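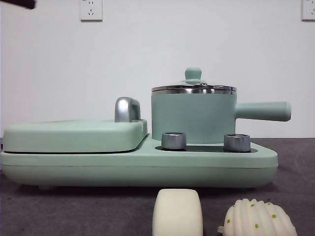 3.2 Form and Surface of Combined Breakfast Appliances

The Astau survey covered 740 listings of small countertop cookers. Of these, 40 joined a covered plate and a pot on a single base, and this group is treated separately in the analysis. Respondents described such units mainly in terms of outline and color. Terms for power or capacity were used less often, even when the listing gave both.

Pale green was coded as its own category. In an earlier scheme (Marín) it had been merged with white, which hid a difference in how the two finishes were rated for
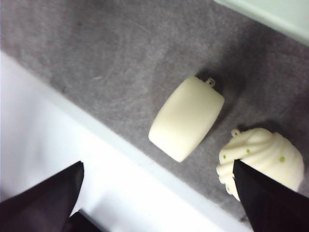 perceived softness. Matte pastel bodies with rounded corners scored higher on this scale than glossy white bodies of the same layout. The effect was smaller where bright metal parts interrupted the body color.

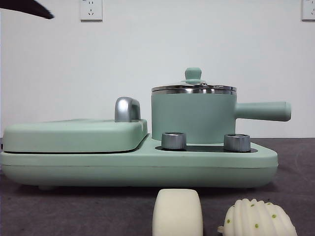 Photo: Juwita Wattimena
Figure 2. Two-part appliance with closed lid (left) and saucepan (right) on a shared base.

The unit in Figure 2 follows the layout used throughout this section. The lid and the saucepan are green like the base, while the upright handle and the band at the top of the pan are silver. The side handle of the pan extends to the right. Coders marked metal parts as accents if they differed from the body in both color and gloss. Agreement between the two coders was high for handles and lower for rims, where reflections made the boundary hard to place.

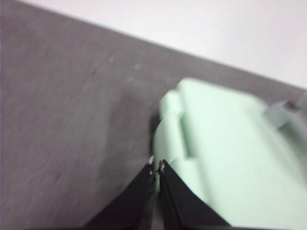 3.3 Coding of Controls

Knobs were coded for position, color and shape. A knob on a lid was counted as a grip and excluded from the control total. Seven listings were dropped at this stage for lack of a front view.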